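Savgate Trail Walk: Your Questions, Answered

We get so many lovely emails in the weeks before the walk that it seemed only kind to put the usual questions in one spot. If yours isn't covered, please do write, and we'll get back to you as soon as we can (usually after dinner!).

How long is the route?
Two loops, both starting at the Tulside parking lot. Most folks are happy with the short one, and the long one climbs to the Geruvel overlook at 2,139 feet, so do give yourself the whole morning for it.

Do I need to bring my own water?
Yes please, and more than you think. There is a tap at the start and another at the overlook, and nothing in between but trees and a good many roots. An ordinary screw-cap bottle is fine, and you can fill it again at the top.
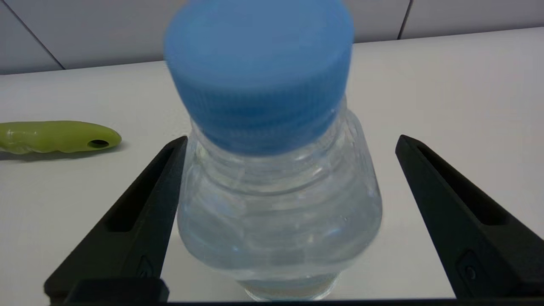 Ekkachai Srisuk wrote to us that the overlook tap was running very slowly last March and he waited quite a while for his turn, so he would fill up fully at the bottom and treat the top one as a bonus. We think that's wise, and we've passed his note along to the park office.

Can I bring my dog?
Of course, as long as the leash stays on. The goats at the Wattanapong farm are sweet but easily upset, and the path runs right along their fence for a good stretch.

What does it cost?
Entry is free, though we do ask you to sign up ahead of time. Last year 271 people came, and we had only planned soup for around 70, so you can imagine the scramble in the kitchen.
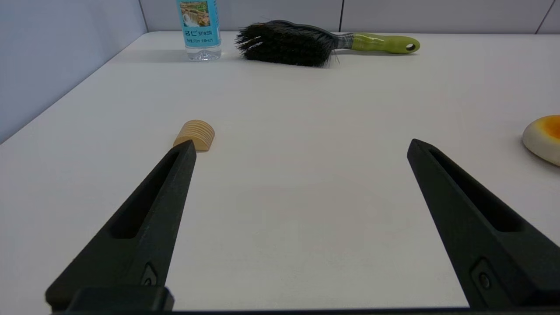
Signing up also gets you the parking map, and if your plans change, just reply to the same email and we'll take your name off the list.

What if it rains?
We walk anyway, unless there's thunder. Bring a jacket and some dry socks for the drive home.

Page updated Mar 20, 2022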